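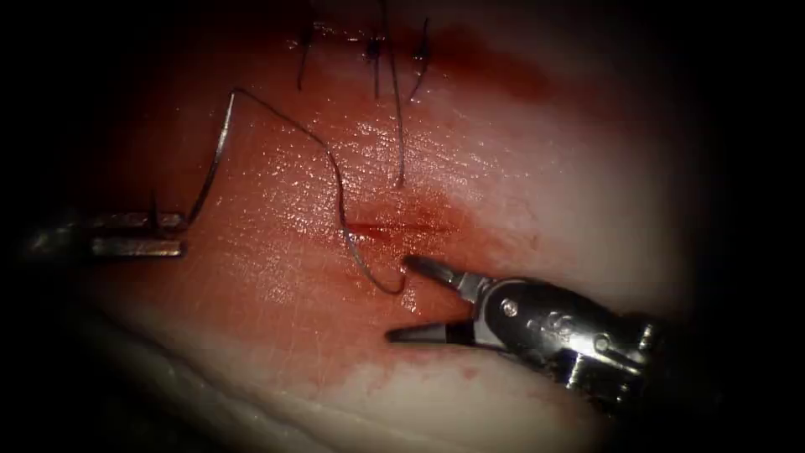
## Suture practice: common questions

**What do I practice on?**
Animal tissue, supplied in trays and kept in the bench fridge. Take one piece per session and sign for it on the sheet. Hellura pads are available for knot drills, but the closure exercise is always done on tissue.

**How many stitches are expected?**
Enough to close the cut without gaps. Most people use more on their first piece than on their fifth. Spacing should be even, and the edges should meet without bunching.

**My edges pucker when I tie. What am I doing wrong?**
Usually the knot is too tight, or one bite is deeper than the other. Lay the first throw down flat, stop when the edges touch, then lock it. If the tissue blanches around the knot, cut it out and start again.

**How long should I leave the thread ends?**
Short, but long enough to hold with forceps. Ends trimmed right at the knot tend to slip. Very long ones get caught in the next stitch.

**The surface is too shiny to see the cut. Can I dry it?**
Blot it lightly with gauze. Don't rub - rubbing tears the surface and makes the needle drag. If glare is still a problem, turn the lamp down a step.

**Can I grab the edge with the grasper?**
Yes, gently, and as few times as you can manage. Repeated grabbing in one place crushes the tissue, and a crushed edge won't hold a stitch.

**How long is a session?**
90 minutes, including cleanup. Bench places are limited to 12, so please cancel if you can't come.

**Where does used material go?**
Needles in the sharps box, tissue in the lined bin with the lid. Wipe the bench with Braller solution and leave it wet for 2 minutes.

**Who do I ask about marks?**
Heino Toom handles assessment. For bookings and missing supplies, write to Hinata Kobori.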